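**Kwabena Laryea** · Tue 29 October

1/ Notes on collecting demonstrations for the Dedia packing task. Hand-held grippers, ordinary homes, no arm in the loop. Posting the parts that cost us time.

2/ Current count: 273 episodes recorded, 239 kept. The other 34 went out at review. Most were tracking loss in the first few seconds, when the operator starts moving before the pose estimate has settled. The fix is a two-second hold at the start. Operators forget it, so the recorder now beeps.

3/ The task as written: small household items go into an open box, any order, one item per grasp, hands back to start pose. An episode ends on the start pose and not on the last release. We changed that in May after the policy learned to let go and then hover over the box indefinitely.

4/ Each layout gets 20 episodes, then the items are shuffled and the box is rotated. We used to do more per layout. Validation loss looked great and the thing could pack exactly one table.

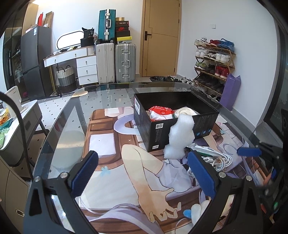 *Packing task on the glass-topped table. Balloon glue and a coil of cord in the box, stuffing standing in front of it.*

5/ The mat is a deliberate choice. Our early sets were all on plain surfaces and the policy treated any printed edge as an object boundary. An illustrated mat with ribbons, flowers and hands drawn on it is a decent stress test. First grasps on printed shapes dropped once we mixed patterned mats into training. I don't have a clean ablation for this yet, so weigh it accordingly.

6/ Stuffing is the worst item in the set. No stable outline, compresses to nothing, and it can hide a corner of the box. Operators disagree on where to pinch it. We let them disagree. Forcing one grasp point gave tidier data and a policy that failed whenever the clump was turned.

7/ Cables are second worst. A looped bundle is fine if you take the whole bundle. Take one loop and the rest trails over the rim. Those episodes stay in if the operator recovers without setting down the other gripper. Recovery data is scarce and I would like more of it.

8/ Clear wrapping: depth is unreliable on it, so we dropped depth as an input for this task. RGB plus gripper width only. Ekano, our labeling tool, still shows the depth channel for review, mostly so we can spot bad frames.

9/ Background. We don't clear the room. Shoes, suitcases, furniture, all of it stays where the household keeps it. The policy has to ignore that at test time, so it may as well see it now. Addresses and faces are screened out before anything leaves the local drive.

10/ Labels are per segment: reach, grasp, transport, release, return. Two annotators, disagreements go to me. The grasp/transport boundary is the usual argument. We settled on the first frame where the item has cleared the surface, which is still vague for stuffing.

11/ Someone asked about scale. Target is 3000 kept episodes across the three item sets before we train the next Antwi checkpoint. At the present reject rate that means recording more than 3400. Most of the remaining budget goes to new homes, very little to repeats.

12/ Hardware question from yesterday: pads are the ribbed blue ones on all units. Smooth pads slipped on plastic packets. Check the pins for play before each session. Loose joints shift the width reading, and you won't notice until calibration.

13/ Skosinex is running the same protocol on its own grippers, and we'll compare width traces when their first batch is in. The segment label guide goes up after one more pass on the cable section.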